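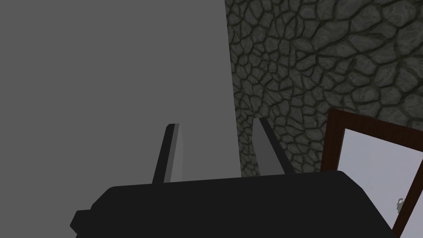 Wrist view, sim room, gripper open and empty. Grey surface on the left, door on the right.

Ticket 1319
Project: Samness teleop demos (simulated kitchen room)
Component: Jelaleo remote control bridge
Status: open, workaround in place
Priority: was high, now medium

What's wrong
Right arm lags behind the hand controller when the operator moves slow. Fast moves ok. Left arm fine the whole time. Operator ends up overshooting, then correcting, and the correction gets recorded as part of the demo. Policy learns the wiggle. Have 14 demos from this morning with the wiggle in them, flagged, do not train on those.

Setup
Usmani scene pack, stone room with the counter, default lighting. Two arm robot, two hand controllers, wrist views plus the head view. Bridge is the November build. Recorder on, nothing else running on the box.

Tried so far

9:40 restarted bridge. No change.

9:55 swapped left and right controllers. Lag stays with the right ARM, doesnt follow the controller. So not the controller.

10:10 turned off the wrist video streams one at a time. No change with either one off. Streams back on.

10:30 opened the smoothing config. Left arm filter window is 4, right arm is 300. Somebody (me probably) set that for the shaky hands test and never put it back. Fast moves get past it thanks to the jump threshold, slow ones get averaged to mush.

10:35 set right to 4, saved, reloaded. Config file shows 4. Arm still lags!! Bridge reads the old value from the session cache.

10:50 deleted session cache, full restart of bridge AND recorder. Restarting only the bridge is not enough, the recorder hands the old session back to it.

11:05 slow reach test over the counter, right gripper down near the red thing and the white roll, left arm parked. Tracks the hand now. No overshoot on the reach, still need to test a full pick and place.
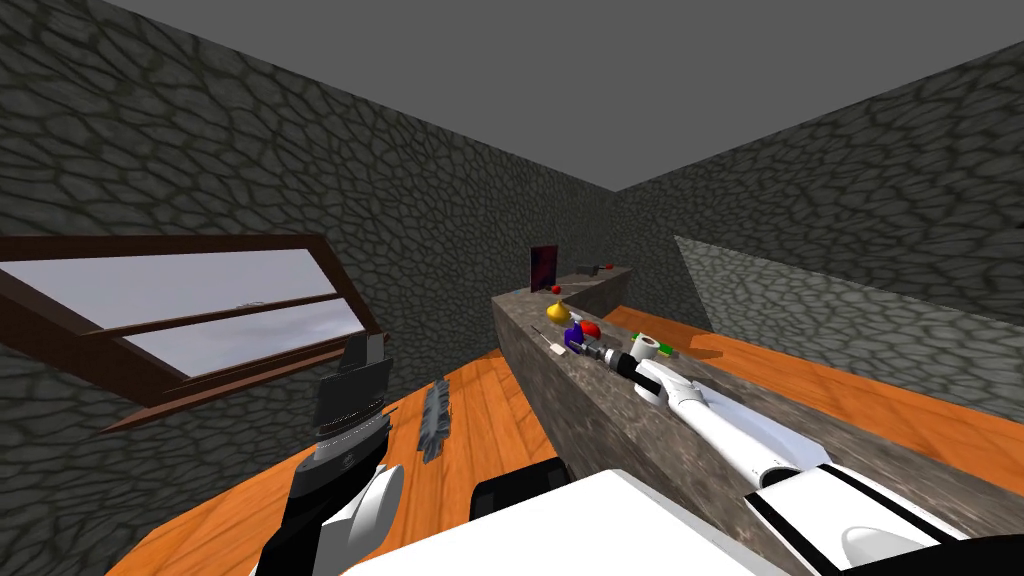 Workaround until fixed
1. Stop recorder, then bridge. In that order.
2. Delete the session cache folder.
3. Check both filter values in the config, should match.
4. Start bridge, wait for the green line in the log, start recorder.
5. Do one slow throwaway reach per arm before recording anything.

Still to do
- Lukura support: asked if the cache is supposed to win over the config file. Waiting on reply
- Redo the flagged demos, same task, same start poses
- Add filter values to the demo metadata so we can see it next time
- Recalibrate right controller anyway, its been a while

Leaving open untill the redo set is checked.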